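Teaching a two-armed robot by remote control: my part of the Tellness project

I picked remote control because I thought it would be the easy half (ha!). My partner on the project wrote the scoring code and I got the hand controllers, and for most of April I was the one standing in the Kemora lab waving my arms around at a simulated robot.

The plan was to record 200 good demos of reaching for things in our Flarnwood house scenes and train a policy on them. I ended up recording 288, and 202 of those were clean enough to keep. The rest got tossed because I bumped something, paused too long, or forgot to press stop.

My biggest problem was depth. With the view sitting up over the robot's own chest, I kept overshooting, so I slowed the arms way down and started every demo from the same pose. That helped a lot! My last 24 demos only had one bad take.

Both arms are up in this one, in a scene with a wood floor and a big wooden panel hanging over on the right:
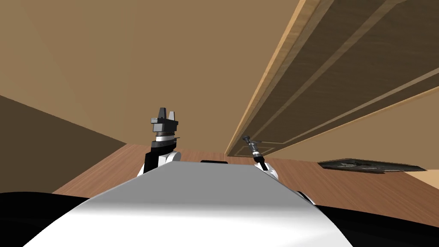 Kirkegaard wrote back on my draft that slow demos make a slow robot, and that I should try speeding the recordings up before training on them. I hadn't thought of that at all, so I'm rerunning the training now with the pauses trimmed out. The new numbers go in the appendix once it finishes.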